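Covering a craft table with brown paper: tape or paste?

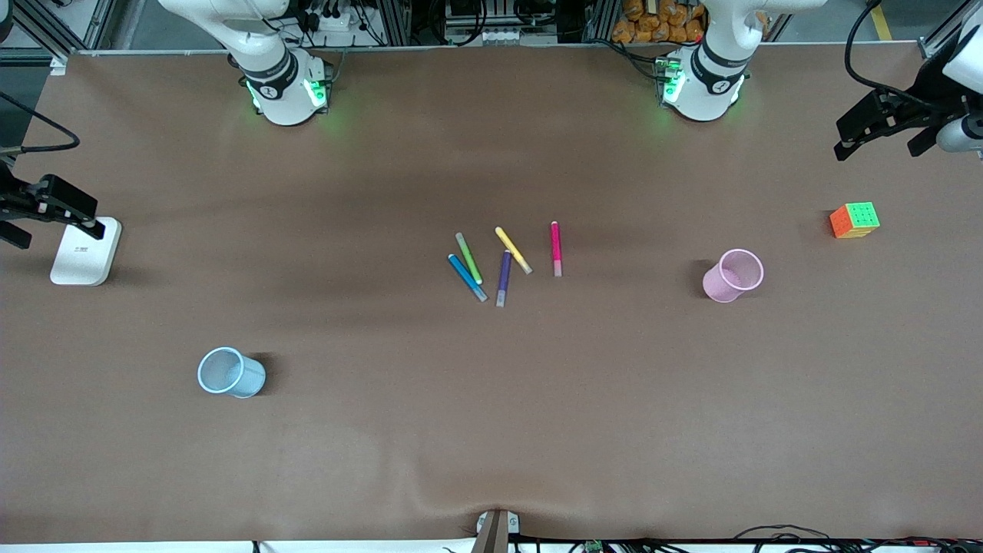

I run a club in Flaterstead and we get through a lot of brown paper on the tables. At the moment I tape it along the long sides, but it ruckles up in the middle after a few sessions and the glue pots tip. Would wallpaper paste hold it flatter, and will it come off again? The tops are varnished. The roll is 200 metres, so I don't mind changing it.

Posted 10/05/2023 by Gunawan

Libor Skála
Don't paste it. I did that in March and spent an evening with a scraper and a bucket. Cut the sheet 5 cm too long at each end, fold it under the top and tape it underneath. Pull it tight as you do the second end. If it still lifts, mist the back lightly with water before you lay it and leave it overnight. It shrinks a bit as it dries. Go easy with the water on varnish.

Pestier
we just use masking tape, never had a problem

Suvutel
What weight is the paper? Thin stuff will always ruckle whatever you do. Ours is the heavier sort and lasts 14 sessions if people keep the paint off it. Store the roll upright somewhere dry. Damp gets in at the ends and then it won't lie flat.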